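November, way past bedtime

Spent the whole evening sorting packing trays with Vira, and my back is letting me know! We'd planned on an hour (ha) and got almost 49 of them done before she had to run for the Flavville bus. The white ones are my favorites, so shiny, but they show every thumbprint and I kept stopping to wipe them on my sleeve.

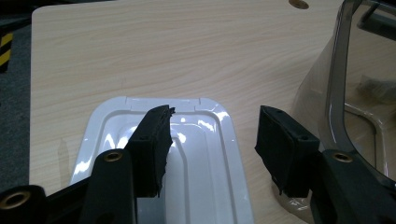 Then Lukian called wanting to know if we'd started on the lids. We hadn't. Tomorrow, after coffee, and I'm bringing the good cushion.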